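Open day at the Prirnau building, May
Reading time: 2 min

Print this entry | E-mail this entry

Arrived at 9:40 with Nuanchan Thepsuriya, who drove. Parking behind the Hutham warehouse, then a walk back along the canal. Sign-in took longer than it should have. My visitor badge was number 2538, which suggests they do not restart the count each year.

The morning was slides. Weko gave an overview of how hand-held grippers are used to record demonstrations: the operator does the task with a tool in each hand, the tool's motion is tracked, and the recording is used to train an arm. I knew most of it. The useful part was the discussion of marker visibility. A cube has several faces, so turning the wrist does not lose the pose as quickly as it would with one flat tag. I asked what happens when both hands cross. The speaker said those takes are reviewed by hand.

After the break we went down to the demonstration tables. 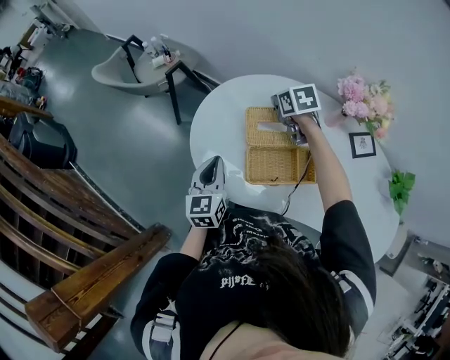 Manipulation Interest Group — Visit Diary

The object at our table was a wicker tissue box with a hinged lid. It is a harder object than the rigid blocks we practice with. Woven material gives under load, and the strands present an uneven surface to the jaws. Grip too close to the edge of the lid and you bend it; grip too far in and the angle is poor.

Each visitor was allowed 30 minutes. Uthai Kaewsai timed our group and kept the log. I completed 26 takes, of which I would keep perhaps half. My left hand is the weak one. I hold that gripper too low and bring it in late, and the right hand ends up doing work it should share. Nuanchan was slower per take and more consistent. She approaches square to the object and closes only after she has stopped moving. I close while still moving, a habit from the older trigger tools.

Cable management is still a nuisance. I made a note to ask about strain relief on the connector and forgot to ask.

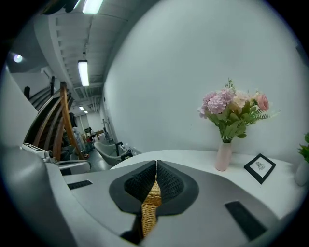 Finger pads closed on the woven piece, flowers and frame behind.

The pads interested me most. The inner surface has a mesh-like texture, and on wicker I felt very little slip at the trigger. I would like to try the same pads on something smooth before forming an opinion. Ishida uses a flat pad on its training tools and I have always found it adequate for cartons, less so for anything with a weave.

Lunch was sandwiches. Spoke to Uthai again at 1:15 about borrowing a pair for our own bench. He quoted a deposit of $50 per tool and a wait until the next batch is calibrated. I said yes to two.

To do: write to Weko about the crossed-hands takes. Find a basket with a lid. Practice left hand.

Comments (3)

oldbench: Did they say what they do about glare on the markers? We lose poses near the window every afternoon.

N. Thepsuriya: For the record, I also closed early on my first four. After that I counted to two.

rkm: Put me down for a turn when the pair arrives — I can bring a basket.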